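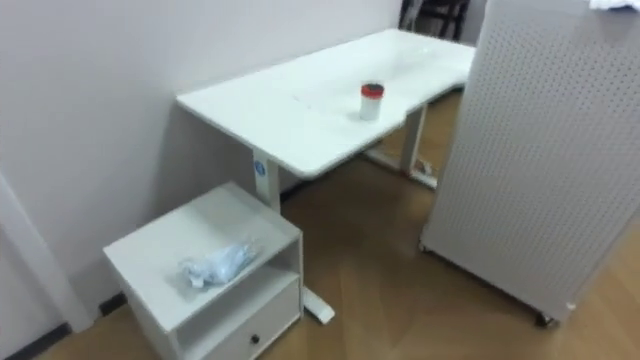 Jolten Tidy 2 household package: review
Reviewed by Alaric Dvorak, 2/24/26

The Tidy 2 is a software package for full-size humanoids, sold by Jolten on annual licence. It covers one class of chore: going round a room with a bin, picking up light rubbish and putting it in. Wiping, sorting and laundry are not included. I ran it for 7 days in a furnished room, on floor and furniture left as they were.

Setup took most of a morning. The room has to be walked once to build the map, and every surface above knee height is then given a name by hand. Stornell's rival package does this step unaided, though it failed to list glossy white tops when I tried it last May.

I logged 200 pick attempts. Rigid items on a clear desk gave little trouble. Bags and wrappers were the weak point, and they make up most of what people leave lying about. A crumpled bag has no fixed outline, so the planner picks a grasp point, closes, and often comes away with nothing. It allows 5 retries per item before moving on, and the setting cannot be changed.
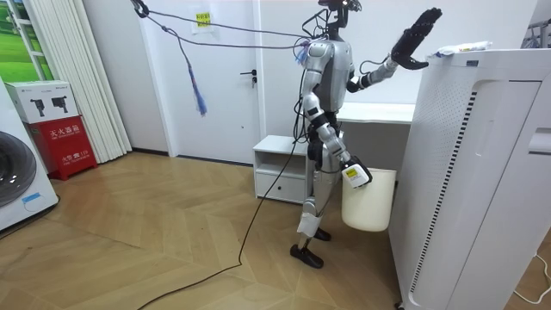 Bin in one hand, the other open near the top of the air purifier.

Carrying the bin costs a hand for the whole job. It also widens the robot, and the route planner does not fully allow for this in gaps beside furniture. Olga Benítez, who tested the same release at Painemal, reports the same fault and lowers the walking speed to manage it.

Height matters too. Rubbish on top of a tall appliance has to be approached with the hand nearly upright, 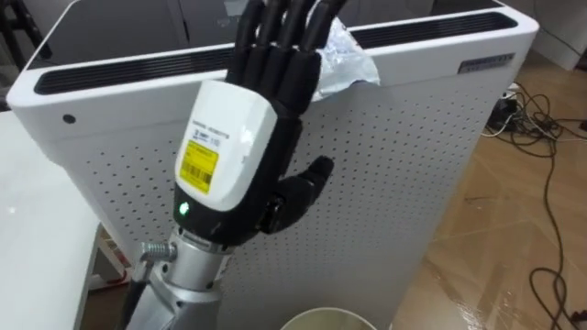
and in that position the fingers tend to push thin foil along before they close on it. Approaching from the side was better where there was room.

Noise is acceptable. Logs are clear and export without fuss. The manual runs to some 600 pages and has no index.

As a research base the package is sound. As a way of getting a room cleared, it is slower than a person and needs one nearby. I would wait for the next release, or look at Istach if only floor-level pickup is wanted.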